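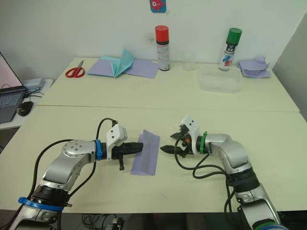 How to Fold a Letter So It Fits the Envelope (and Make the Envelope Too)

Posted Jul 14, 2021 by Kenta Wada

Quick one today. Got a pile of thank-you notes to get out before the weekend so I'm writing this up while I do them. Covers the regular three-part letter fold, the half fold for small notes, and an envelope you can make from one sheet when you've run out. Which I have.

What you need

Letter paper, 8.5 x 11. Plain is fine, colored is nicer.
A bone folder, or the back of a spoon. A ruler edge works too.
Glue stick. Not white glue, it wrinkles everything.
Scissors.
A flat table with nothing crumby on it. Wipe it first.

About paper weight

Regular printer paper folds any direction without a fuss. Once you get into the heavier stuff the grain starts to matter. Fold with the grain and the crease is smooth, fold against it and you get that cracked, fuzzy line, worst on dark colors where the white core shows.

To find the grain: bend the sheet gently one way, don't crease it, feel how much it pushes back. Turn it and bend the other way. The easy way is with the grain. On most letter paper the grain runs the long way, so a normal letter fold goes across it. Fine on thin paper. On card, score it first.

Scoring = run the bone folder along a ruler where the fold will go, medium pressure, once or twice. You want a dent, not a cut. Fold with the dent on the outside of the crease. I had this backwards for years until Wilson Restrepo at the Tristham shop set me straight.

The letter fold (thirds)

For a standard long business envelope, the #10.

1. Lay the sheet face up, top of the letter away from you.

2. Bring the bottom edge up a little past one third. Don't crease yet. Just hold it.

3. Bring the top edge down over it. The top edge should stop just short of the bottom fold, a hair, maybe an eighth of an inch. Slide the first flap up or down till that looks right.

4. Check the side edges line up. This is where most crooked letters come from. If the sides match the fold is square, no measuring needed.

5. Hold the middle down flat with one hand, crease from the center out to each side. Then the second fold same way.

6. Now the bone folder, one firm pass per crease. Put scrap paper in between if your paper is dark or it goes shiny.

That small gap at the top gives the reader a edge to grab. Old office habit, I like it.

Goes in the envelope with the fold at the bottom and the loose edge up top, facing the back. That way a letter opener doesn't slice thru the fold.

The half fold

For notes and cards. Bring one short edge to the other, match the corners, pinch the middle of the fold lightly, then work outward. If the corners drift, open it and start again before you press hard. You can't really un-crease paper. You can only hide it.

Several sheets together: don't fold more than four at once. The inside ones creep out and it looks messy. Fold them one by one and nest them after.

One-sheet envelope

Makes a small envelope for a half fold note or a photo. Start with a square, 8.5 x 8.5, cut off the end of a letter sheet.

1. Turn the square so it's a diamond in front of you. Pretty side down.

2. Put your note in the middle, sides straight to the table. It should be no bigger than 5 x 4. Mark the corners lightly in pencil, take the note out.

3. Fold the left and right points in along your marks. They may or may not meet, depends on the note. If they overlap a lot, trim the tips.

4. Fold the bottom point up. Open it again, thin line of glue along its two slanted edges only. Keep off the middle or you glue the pocket shut.

5. Press down, count to 20, note back in.

6. Fold the top point down. Glue, sticker, whatever you have.

Write the address before the note goes in, else the pen picks up the bumps. And square ones usually cost extra in the US mail, so check the size before you make a stack. Tiny ones can get refused altogether.

When it goes wrong

Fold is crooked: sides weren't lined up. Fresh sheet.

Crease is cracked: against the grain, or no score. On a light color you can rub a bit of matching pencil in.

Letter won't go in: your thirds are too fat. Refold the top flap, not both.

Letter pops open: needs another pass with the folder, or stick it under a heavy book overnight. I use the old Villanueva phone directory.

Glue bumps: too much. Glue stick, thin line, said that already.

Doing a lot of them

I did 206 of these in June for my sister's wedding, plus 26 spares. What helped: do one step on all the sheets, then the next step on all of them. Make a guide out of cereal box cardboard cut to the finished size and fold around it. Stop when your thumbs get sore, the folds get sloppy right about then.

Ok back to my pile. Next post is wax seals if the wax ever shows up from Walldale.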